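How to write handling rules for hand-held grippers that people will follow
Posted by the Flurkstead bench notes, May 11, 2018

Most rule sheets for demonstration work are written by someone who has never sorted a pile of cutlery with a gripper in each hand. The draft we got from Kovley ran to 26 rules. I would keep very few of them.

Start with the grip. Write down where the jaws should close on each kind of object, and leave out words like "firmly" and "properly". Two operators will read "firmly" two different ways. For a spoon, name the part: the handle, below the neck.

Next, say which way up the object is carried. The Kovley draft wanted everything level. Try that with a chopstick and see how long you last. Upright is easier to check, and you can check it from the recording.

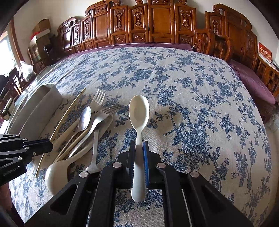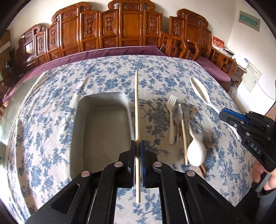 A spoon in the first, a chopstick in the second, both held upright.

Then deal with the second gripper. A rule that says "keep clear" is worthless, as both tools have to work over the same pile. Say which hand moves first and where the other one waits. If your task needs both hands at once, write that as a separate rule.

Hedlund, who tried the draft in April, wrote back that the waiting position was the only rule worth printing, and that fixing the grip point for every utensil would just teach people to fumble in the same place. I half agree. Fix it for the long thin things and leave the rest alone.

Last, test the sheet. Hand it to someone new, say nothing, and watch one full session. Any rule they have to ask about gets rewritten — or cut. Be suspicious of rules that never come up at all. The Brellmont sheet has a whole section on glove color, and I have yet to see what it prevents.

Put a version number on the page and throw the old copies out.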